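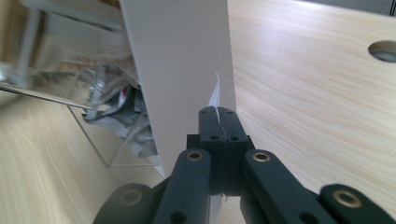
My ticket is for the quilt pattern Iletti, bought in the Prondora shop on August 25, 2020. The PDF opens well, but page 3 prints too small, and the test square is 2 inches on the screen and less on my paper. I tried it on two printers. I keep my cut pieces in a clear container like the one in the photo, with crumpled wrapping inside, and the new pieces do not match the old ones from page 2.

Update: I set the scale to 100% and turned off "fit to page." Page 2 is correct now — page 3 is still small.

Update: I downloaded the file again, same result. Could you please check page 3, or send me the templates as a separate file? I have 21 blocks still to cut.

Status: waiting for reply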